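HLTH 1158 Personal Wellness
Drondport Community College, Hawthorne Annex
Notes for week four: starting to exercise again after a layoff

Typed these up fast between classes, so fragments. If something doesn't match what I said in lecture, go with lecture.

Picking up from last time

We got as far as why people stop. Short version from the board: injury, new job, weather, baby, boredom. Boredom is bigger than people admit. Today is the other half, going back.

What you lose when you stop

Aerobic fitness goes first. A noticeable drop within a few weeks of doing nothing. Strength hangs on longer. Skill (a swim stroke, a tennis serve) hangs on longest, which is a trap - your body remembers how to do the thing at a level your heart and tendons aren't ready for.

Detraining = the word for this. It will be on the quiz. Not the same as overtraining, people mixed them up last term.

Rate of loss depends on how fit you were, how long you'd been training, age, sleep, whether you stayed in bed or just stopped going to the gym. Someone who quits running but walks to work every day has not "stopped" in the sense we mean.

What comes back and how quickly

Lungs and heart: respond pretty fast. Most people feel a difference on stairs before they see one anywhere else.
Muscle: faster the second time than the first. You'll hear this called muscle memory, sloppy term but fine for this class.
Tendons, ligaments, bone: slow. Slower than you want. Most of the comeback injuries live in this gap, where the muscle feels ready and the tendon isn't.

Draw the three lines on one graph for yourself. Time across the bottom, steepest line is heart and lungs, flattest is tendon. If you can draw it you can answer most of the short answer section.

FITT

Frequency, intensity, time, type. You had this in the reading.

Coming back, change one letter at a time. Frequency first, usually. Then time. Intensity last. Type whenever you want, with the warning that a new type is new load on new parts - a cyclist who takes up jogging is a beginner from the knee down.

Sample from lecture, walking to jogging:
First stretch: brisk walk, most days, short enough that you could do it again right after.
Then: same walk, longer.
Then: walk with a few easy jogs dropped in, 2 minutes each, walk until your breathing settles.
Then: longer jogs, shorter walks.
Repeat any step as long as you like. Going back a step isn't failing it, and yes I'll take points off if you write that on the plan assignment.

Talk test

Cheapest measuring tool there is.
Light: you could sing.
Moderate: talk in sentences, singing is not happening.
Vigorous: a few words and then a breath.

For the first 14 days back stay where you can talk. Somebody asked about heart rate watches. They're OK. The wrist ones get confused by cold hands and loose straps, and the age formula for max heart rate is off by quite a bit for plenty of people. Use the talk test and let the watch agree or not agree.

Soreness

DOMS - delayed onset muscle soreness. Shows up the next day or the day after, goes away by itself. Dull, on both sides, in the muscle belly, eases once you get moving.

Not DOMS: sharp, one spot, in a joint, getting worse as you go, swelling, or it changes how you walk. Stop for those. Chest pain, fainting, or breathlessness that doesn't fit the effort, stop and get medical help, don't wait and see.

Lactic acid does not cause next-day soreness. It's cleared long before then. Old gym story, still on posters.

Stretching before does very little for soreness. Warming up is worth doing for other reasons. We'll get to those next week.

Mood

The part everyone wants to talk about so I'm keeping it short. Regular activity is linked with better mood and sleep. Linked with. People who feel better also move more, so the arrow goes both ways and the studies have a hard time pulling it appart. There are trials too, not only surveys, and they lean the same direction.

It is not a replacement for treatment and I don't want to see that in anybody's paper. Can go along with treatment.

Also: one hard session after months off can leave you in a worse mood. Sore, tired, reminded of what you used to be able to do. Starting small takes care of a lot of that.

Making it stick

Tie it to somthing you already do. After coffee, before the shower, off the bus a stop early.
Decide the night before. Shoes out.
Have a bad-day version. Ten minutes, or around the block. Counts.
Log it, any way at all. Paper works. The Tollico app is on the class page if you like apps, not required, the free one is plenty.
Reward question from Wednesday: food rewards. Fine if you enjoy them. They don't cancel the walk out. The muffin and the walk are two separate things that happened on the same morning.

Assignment

Comeback plan, 4 weeks, for yourself or a made-up person. Has to have:
starting point (what are they doing now, how long since they quit)
FITT for each week, and which letter changed
a bad-day version
two signs that would make them stop or back off

One page. Typed please. Drop box outside the Zaston reading room, or upload it. Late ones lose a grade step per day, same as the syllabus.

Reading for next time: warm-up and cool-down chapter, skip the section on ice baths, we're doing that separately. 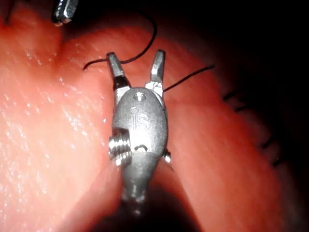

M. Tarrowby

Office hours are after class in Hawthorne, door's usually open. Email is better for anything about grades. Quiz covers detraining, FITT, talk test, DOMS. The graph too. Bring a pencil.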